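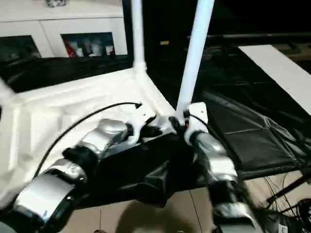
Item 3: both arms at the white pole, small dark clamp at its base.

Stanham Workshop, Zikano cell
Minutes of the fault review, December, 9.30 am

Present: Afroza Chowdhury (chair), Halima Yusuf (minutes), Hinda site team by phone

1. Minutes of the last meeting
Agreed, with one correction: the spare cable set was ordered by Hinda and not by Stanham.

2. Matters arising
The floor marking has been done. The new stop button for the bench side is still on order.

3. Loss of grip on the clamp task
Halima reported that the right gripper opened without a command during run 946. The clamp dropped and the left arm carried on pulling at the pole for 9 seconds before the operator pressed stop. There were no injuries. The log shows fault code 29 on the right wrist. The same code came up again at run 1154, this time with both arms parked.

Afroza asked why the left arm had not stopped by itself. Halima said the two arms are stopped together by the button but a wrist fault on one side is only logged. Hinda confirmed this was how the cell had been set up from the start.

It was agreed that a fault on either arm must halt both. No runs on the frame task until this has been changed and tested.

Action: Hinda to change the stop settings. Halima to check the right wrist cable and connector and swap them if worn.

4. Loose fabric
Afroza was concerned about fabric and cables lying within reach of the arms. To be clipped back before each run and added to the start sheet.

Action: Afroza

5. Any other business
Pan fixtures: held over to the next meeting.

Meeting closed 10.15 am.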